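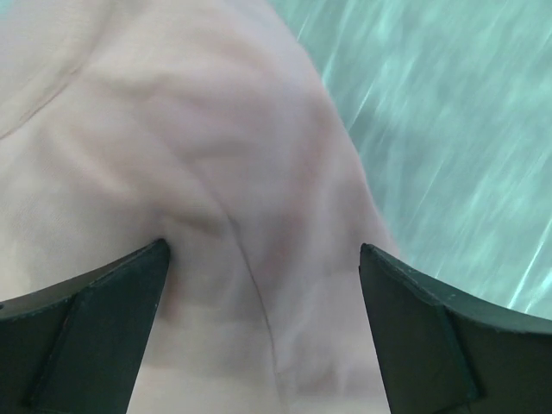

From: Edvin Dalen
To: gripper-users list
Date: Thu 30 August
Subject: Re: Wide vs. narrow fingers for cloth pickup

Iddrisu Kwofie wrote:
> We are still on the narrow Pikura fingers and they miss thin cloth
> on the first close more often than I'd like. Before I order the
> wide set: did you see a difference on single layers, and did you
> have to move the wrist camera? Also, is the Zillura controller
> worth the trouble, or is the stock one good enough?
>
> Iddrisu

Iddrisu,

Numbers first. Same arm and same approach script, 200 attempts per finger set, one layer of cloth flat on the table, target point picked at random at least 4 cm from any hem. A pickup counts if the cloth is still held after the lift and a two-second pause.

Narrow: 77 failures
Wide: 31 failures

Most of the narrow failures were the tips closing over the cloth without gathering it. The wide set pushes up a fold before the tips meet. On seams the difference mostly goes away, and both sets do well there. I did not test knits separately from wovens, which I should have.

The wide set has one problem you will run into. With the jaw fully open the tips sit low in both corners of the camera view, and the outer part of each finger hides whatever is beside it. If your edge detector needs the cloth boundary all the way down, it will lose it behind a finger. I left the camera where it was and masked the two corners. Moving the bracket would have meant redoing the hand-eye calibration, and I have not had a free day for that since February.

Blur is the other thing. During the approach the table texture smears into diagonal streaks and the detector reads some of them as edges. Seam lines on pale cloth are low contrast to begin with. I now stop the arm for 460 ms before taking the frame I plan from. Shorter exposure also worked but the image got too dark to find creases.

On the controller: the Zillura gives you a usable current reading during the close, and the stock one does not. If you only open and close to fixed widths, keep the stock one. I use the current to detect a double layer, and it is right often enough that I kept it.

I have a pair of Cao pads here that I have not mounted yet. If anyone on the list has run them on thin fabric, please post the closing force you used.

Edvin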